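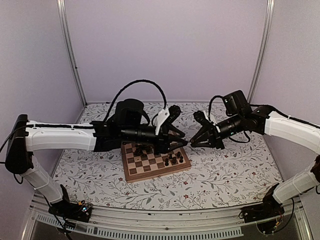 Kenza Mansour wrote in to tell us that chess makes you clever, that every teacher knows it, and that we should say so on the first line of any page about chess.

Well, it's on the first line now. Whether it's true is another question, and we'll get to it.

Games and Puzzles > Board Games > Is Chess Really That Hard?
Reading time: 4 minutes

Is Chess Really That Hard?

Chess has a reputation. People in movies play it when the director wants you to think they are geniuses. They stare at the board, they move one piece very slowly, and they say "checkmate" in a quiet voice. Don't believe too much of that. Most games of chess are played by ordinary people who forgot to look at the other side of the board.

What's on the board?

A chessboard has 64 squares, light and dark, taking turns like tiles on a kitchen floor. Each player gets 16 pieces. One side is called White and the other is called Black, even when the pieces are really cream and brown, or blue and yellow. I've never heard a good reason why we can't say "cream and brown," but those are the names and you'll need them.

You get eight pawns, two rooks (the castle towers), two knights (the horses), two bishops, one queen and one king.

Setting up

Plenty of grown-ups get this wrong, so check it even if the person opposite you says they've been playing for years.

Turn the board so that each player has a light square in the corner by their right hand. Rooks go in the corners of the row closest to you. Knights stand next to them, then bishops. That leaves two squares in the middle. The queen goes on the square of her own color: the white queen on the light one, the black queen on the dark one. The king takes what's left. All eight pawns stand in the next row up, in front of everyone else.

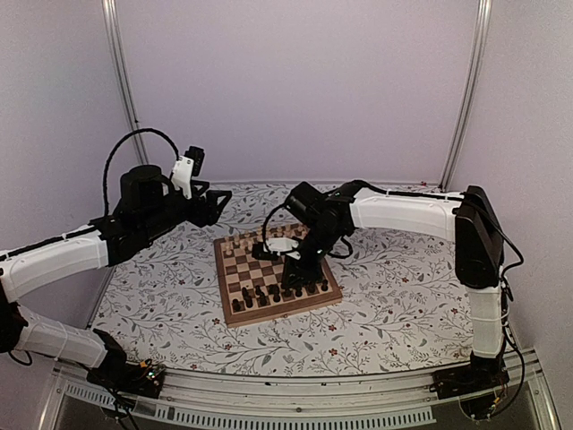 Now look at the king and queen again. The two queens should be facing each other across the board. If one queen is facing a king, somebody has mixed up a pair, or the whole board needs a quarter turn. Fix it before you start. Arguing about it halfway through the game is miserable.

White always moves first. Does that help? A little, if you're very good. If you are nine and learning, it makes almost no difference, so don't let anyone blame a loss on it.

How things move

Rooks go in straight lines, as far as they like. Bishops go diagonally, which means each bishop stays on one color of square for its whole life. The queen does both. The king can go in any direction, one step at a time.

Pawns walk forward one square, or two on their first move if they want to, but they capture diagonally. Strange? Yes. I thought my uncle had made that up so he could win, and I looked it up afterward. He hadn't.

Knights move in an L shape: two squares one way, then one square to the side. They are the only pieces that can jump over others.

If your king is being attacked, that's check, and you have to deal with it right away. If there is no way out, that's checkmate and the game is over. The king never gets taken off the board. Some moves have extra rules (castling is the one to learn next), and you can play happily for a week or two before you need them.

So does it make you clever?

Chess certainly makes you better at chess. You learn to stop and ask, "What will the other person do if I go here?" That's useful to practice. Does it also make you better at math, or spelling, or finding your shoes? Researchers have tried to find out, and their results don't all agree. Some studies found a small boost at school. Others found hardly any.

Be careful with big promises. In January I read the back of a chess book called Ridano that offered 14 days to "a champion's brain." It was 264 pages long. I read them all, and then I lost to Ghizlane El-Sayed, who hadn't read any. She had just played a lot more games than I had.

And "seeing ten moves ahead"? Strong players can sometimes do it when there are only a few sensible moves to choose from. Much of the time they are looking at one or two good ideas and checking them for mistakes – you can do that too.

Try it yourself

Set up only the pawns and kings and leave every other piece in the box. The first player to get a pawn to the far side wins. The king can help, but he still can't walk onto a square where he'd be attacked. Play it three times before deciding whether you like it. If you still find chess boring after that, you're allowed to say so, whatever Kenza tells you.

Questions or corrections? Contact the editors | © Bennani Pages for Kids | Back to top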